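Shared Kitchens and Food Waste in Student Housing
Project report, Course in Everyday Sustainability
Submitted August 28, 2024

1. Introduction

In the student house Nollevell, the residents on each floor use one kitchen together. When I moved in, I noticed that much food was thrown away at the end of each month, and that people bought things which their neighbors already had. I wanted to understand why this happens and whether a simple change in the kitchen can reduce it.

My question was the following: does a shared shelf, where anyone may leave or take food, lower the amount of food that ends in the bin?

2. Background

The idea of a shared shelf is not new. In my home town Kaewsai, families in the same street often put extra fruit on a bench by the gate, and whoever passes can take it. There are no written rules for this. In a student house the situation is different, because people come from many places and they stay only for a short time. They do not always know who cooks what, or who would be angry if the milk is gone.

My supervisor, Declan Kerslake, advised me to keep the project small. I am thankful for this advice, because my first plan included the whole building and I would not have finished it.

3. Method

I compared 2 kitchens, on the second and the third floor. The second floor received a shared shelf and a part of the refrigerator marked with green tape. The third floor continued as before. The kitchens have the same size and the same number of residents, 20 on each floor.

Every evening I weighed the food waste from both kitchens on a kitchen scale. Peels, bones and coffee grounds were put in a separate bag and were not included. Anything under 200 grams I wrote down as "small," since the scale was not exact at low weights. I also spoke with the residents in the kitchen while they were cooking. These talks were informal and I made my notes afterward.
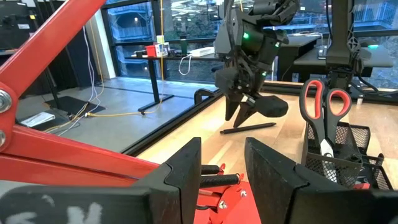

Putting food on the shelf felt to Bestia like leaving it for strangers, and she told me that she would do it more often if she knew that somebody really took it. I heard a similar thought from several others. They were not against sharing, but they were shy to offer half of an onion or an open bag of rice. One resident asked if it is polite to leave bread from the day before. I did not have a good answer to this.

4. Results

In the first week there was almost no difference between the floors. The shelf held mostly tea bags and one can of chickpeas, which stayed there until the end of the project. In the second week the residents of the second floor started to write the date on the things they left, and after this the shelf was used more. Bread, carrots and yogurt disappeared quickly. Spices and sauces did not move.

By the end, the second floor threw away less bread and fewer vegetables than the third floor. For cooked food I found no difference. People did not want to eat leftovers from a pot if they had not seen it being cooked, and I must say that I feel the same.

5. Discussion

The dates seem to be more important than the shelf itself. I did not plan them, and therefore I cannot separate the two effects. If I repeated the study, I would give labels to one floor and a shelf to another.

There is also the problem that the residents knew I was weighing their waste. Some of them made jokes about it, and one carried his trash directly to the container outside, so it is missing from my numbers. Summer is also a quiet period in the house. In December, when many travel home and empty their refrigerators in one evening, the result could be very different.

A friend in the neighboring house, Brustuvau, has asked for my labels and wants to try them there in the autumn.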